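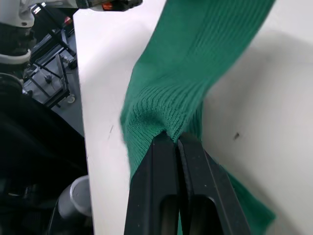 2 min read · 14 posts

Mon 18 June

Planura is closing 7 of its tea shops in the capital this summer. I've followed this chain since it had one counter, so a few notes. 1/

Five years ago you could sell milk tea from a cart and do fine. Planura came in with seats, air conditioning and a cup that cost double. People paid. 2/

By last February it had 194 shops. Dramon was second. Gallegos was still mostly in the malls. 3/

Rent is the first problem. Planura signed long leases on corner lots when corners were the whole plan. Those leases are coming up and landlords want 30 percent more. 4/

Dramon went the other way. Small shops on side streets, three staff per shift, most orders going out by bike. 5/

A side street shop does less business on a weekend. It also pays far less rent, and delivery riders don't care what street they pick up from. 6/
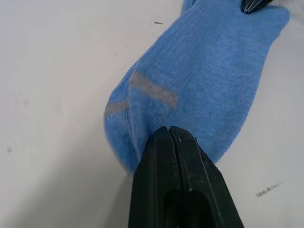 Gallegos is harder to read. It doesn't publish shop numbers and the mall locations are often shared with a bakery counter, so sales per shop don't mean much. 7/

Then there's Vullinon, which sells only fruit tea and only in large cups. I didn't expect it to last. The two branches near me both have lines after school lets out. 8/

On price: a medium milk tea at Planura has gone up 3 times since I started keeping receipts. Same cup, same toppings. 9/

Dramon has raised its price once over the same stretch. 10/

I don't think Planura is in trouble. Closing 7 out of 194 is small, and some of those were a block apart. 11/

What I'd watch is whether it opens anything on a side street. So far it hasn't. 12/

Someone asked about franchise fees. I don't have current ones for any of the four, and the old ones going around are out of date. 13/

Will add the list of closing branches when the last two are confirmed. 14/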